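Forum > Money and Markets > Economic Data > Retail sales and the rate decision

Retail sales and what the bank does in July

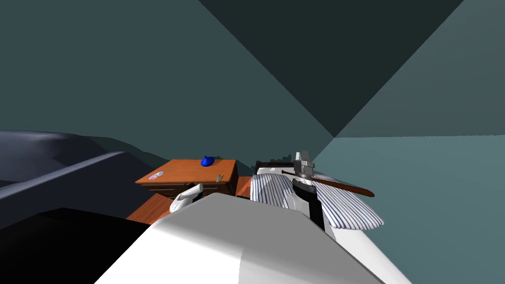 Simulated room with teal walls

niilo_m wrote:
So retail volumes fell again, the trade surplus got bigger, and my bank sent me a cheerful email about my mortgage. I take this to mean we are all buying less and paying more for it. Does anyone here think the central bank holds in July? My fixed rate runs out then and I would like to know how much pasta to lay in.

Leinonen21 wrote:
They hold. Households are already cutting back and the May numbers will be worse. The surplus looks good only because imports are down. Nobody I know has bought a sofa this year.

gavero_holder wrote:
Your friends' sofas are not a data series. Services spending is up, wages are up, rents are up. They go another quarter point and the statement will say "remains vigilant" at least twice.

Leinonen21 wrote:
Services are up because a haircut costs 30 now. Same number of haircuts. Look at volumes before you lecture people about sofas.

toivo.p wrote:
I run a small kitchenware shop in Skemcombe and can offer some field research. Saucepans are dead. Gudetti knives, which cost more than my first car, sell fine. My Fleury rep tells me every month that the recovery is in the next order. I have 6 boxes of his last recovery in the stockroom.

gavero_holder wrote:
So the expensive stuff sells. That is what I'm saying. There is money out there.

toivo.p wrote:
There are four people with money out there, and they now all have knives. I wouldn't set monetary policy by them.

Irja L wrote:
Can we go back to the trade number for a second. A wider surplus from weak imports and a wider surplus from strong exports are different animals and the headline treats them as the same animal. Exports were flat. Take out fuel and they were a bit down. I don't see how anyone gets a rate rise out of that, but I also said they would stop in the winter, so discount as needed.

niilo_m wrote:
Discounted. What did the currency do?

Irja L wrote:
Up a little on the release, back down by lunch. Somebody read past the first paragraph.

gavero_holder wrote:
Or somebody took profits. I still say a quarter point. Inflation is a long way above target and they got burned for being slow last time. They would sooner be rude than late.

Leinonen21 wrote:
You have been saying a quarter point since you bought bank shares.

gavero_holder wrote:
And for most of that time I have been right, which must be annoying.

toivo.p wrote:
Niilo, what is the bank offering you on a new fix?

niilo_m wrote:
Two years at a rate I had to read sitting down, or variable and prayer. The adviser was very nice about it. She said many customers "value certainty." I said I valued my old rate.

Irja L wrote:
Ask if you can lock it now and switch if it drops before the start date. Mine allowed that, though it was on page four of the terms and I had to ask for it by name.

niilo_m wrote:
Will call them tomorrow. Pasta is on hold.

Last post May 31, 2023
Contact us | Forum rules | Copyright the posters - all views their own | Back to top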